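Workshop tips: when a two-arm tabletop robot drops or crushes things

Posted May 8, 2021 by Alfredo Belmonte

In March the left arm on our sorting table at Ostthorpe closed on a full pump bottle and didn't stop. The force limit had gone back to its default of 80 after a software update, and the bottle split down one side. It took an afternoon to get the soap out of the finger joints. These are the habits we've kept up since then.

Check the force limit after every update. Write the number you want on tape and stick it next to the stop button. Don't trust the screen from the day before.

Keep the stop button where you can hit it without reaching past an arm. Ours used to be at the back of the table. It's now on the front leg.

Look at the fingertips before you start. Worn tips slip, and when a tip slips the software may squeeze harder to make up for it. Wipe them with a dry cloth. Soap or oil left in the inner channel will work its way back out.
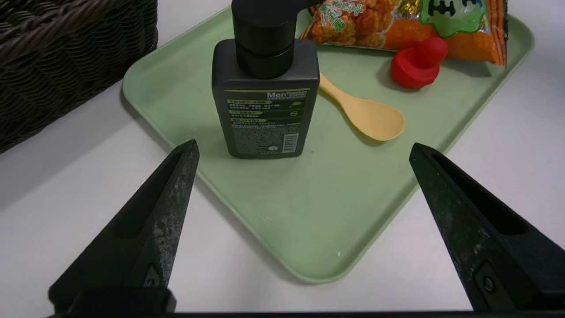 Tall things tip first. Grip a bottle on the body, below the shoulders, and come in slowly. If the pump head turns freely, lock it down or tape it. A nozzle that swings out can catch on a finger during the lift.

Snack bags are a different problem. The film is shiny, and the depth reading jumps when the lights are on overhead. Ours once read a bag as lower than it was and drove both tips into the tray. Turn off the nearest light or lay the bag flat.

Pull on the cables by hand, with the power off, before the first run. Replace any tie that slides. A loop that is too tight will pull a connector out at full reach, and one that is too loose will snag.

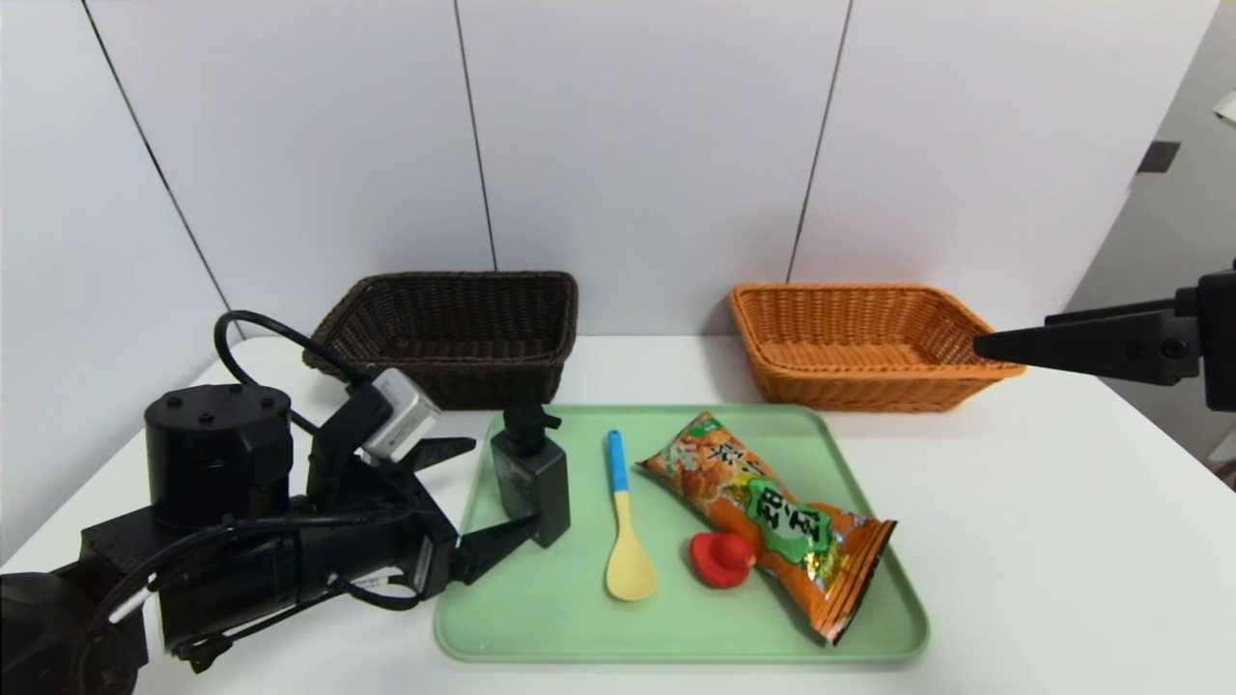
Tray loaded, both baskets behind it, one arm on each side.

Never let both arms into the tray at once until each has done the job alone at low speed.

If something does get crushed, hit stop, cut the power, and then open the fingers by hand. Ours moved again on restart with the bottle still in them.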